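Two small arms for packing shelf goods – what should I budget besides the arms?
Posted in Small Shop Automation
5 replies, 223 views

Ziad Mansour

Hi all, need a sanity check before I send a number to my boss. We pack mixed dry goods for a few small grocers, pasta, chips, that kind of thing. We want a two-arm bench cell to test putting bags of spaghetti on a shelf riser. Not production, just a test bench for the winter. Hoping to order in October.

Quote from Rodholm covers two arms with grippers and the mounting plates. It does not cover cameras, rails, spare fingers, or anybody's time. Lalen quoted the rails seperately and it was more than I expected.

What I've got on my list so far:
Rail kit and a white top
One camera per wrist plus one fixed
Spare gripper fingers
Riser and baskets (cheap, I know)
Product to practice on

Main thing I can't figure out is the gripper. Bagged spaghetti is a pain – clear film, slippery, crimped ends that fold over. Do I pay extra for soft fingers now or start with the plain hard ones? Also is one fixed camera enough or should I plan for two. Pics are the size of job I mean, pasta in bags, a riser, a hanging basket.

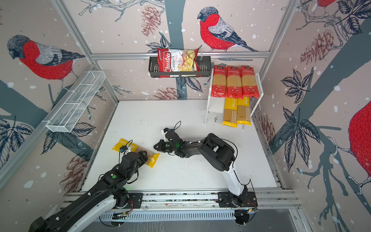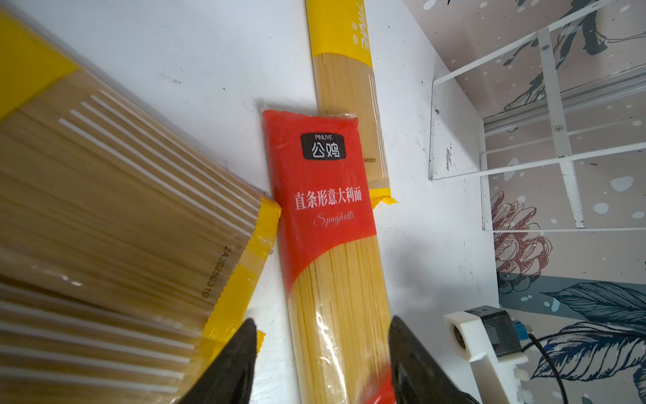

Wrist view, red bag.
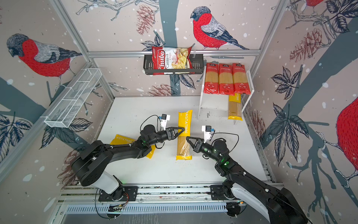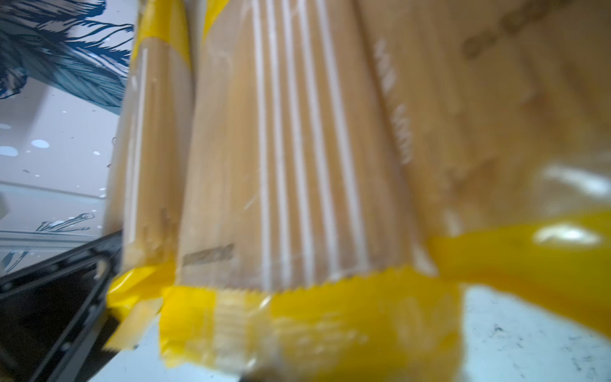 Georges Farah wrote back within the hour that the arms would be the smallest worry on that list and the hours would be the big one. He's probably right but I still need a figure for the hardware. Anything I'm missing?

Sarahí Alvarado

Few things, typing fast between calls.

Fingers. Start with the hard ones. Buy two spare sets. Soft pads you can add later, sheet silicone and glue will tell you if you need the fancy ones. We spent 1,079 on a soft finger set from Sleiman before we had tried anything else and it sat in a drawer till spring.

Cameras. One fixed is OK if the other two are on the wrists. Before you pay for a second fixed one, look at what you get up close. The last pic you posted is the close-up of the three bags and you can't read a thing on them, it's all blur. If you ever want to check date codes that is a different camera and a different budget line. Dont expect the wrist cam to do both. Ask for the minimum focus distance in writing.

Cables. Put money in for longer ones, and clips. Wrist cable loops snag. Roughly 75 bucks for us, and worth it.

Top. White is fine but it shows every speck and scuff, and if you're going to train anything on the video you want it looking the same week to week. Get two tops cut at once.

Product. Bags wear out! The crimp gets floppy after a lot of grabs and then you are testing a bag that no customer will ever hand you. Budget for a fresh case every couple of weeks. Mix your labels too, if you only practice on yellow you'll find out about red the hard way.

Time. Georges has it right. Whatever you think for setup, double it. Mounting and squaring the rails took us a whole Sunday, and that was before anyone plugged in an arm.

Kamol Petchrat

just get one arm first. we did fine w/ one

Anderson Pimentel

One arm is OK if the bags always show up facing the same way. If they come in at any old angle you may want the second one to hold or turn them, so depends on the job. I'd price both and get Rodholm to hold the second arm at the same price for a few months – they did that for us, no fuss.

Missing from your list: e-stop, a power strip with a real switch, a PC that can take all the cameras at once (check the USB ports, we had to buy a card), and shipping. Shipping got us bad. Also ask who pays return freight if a joint goes bad under warranty. Brullis made us pay, Rodholm didn't.

For baskets and risers don't buy anything special. Use what your grocers have on the shelf already, or you'll be redoing it.

Ziad Mansour

Thanks, this helps. Adding the e-stop, cables, second top, USB card. Going with hard fingers and 5 spare sets, they're cheap enough. Will ask Rodholm about holding the second arm. Does anyone know if Lalen will cut rails to lenght or do I need a saw?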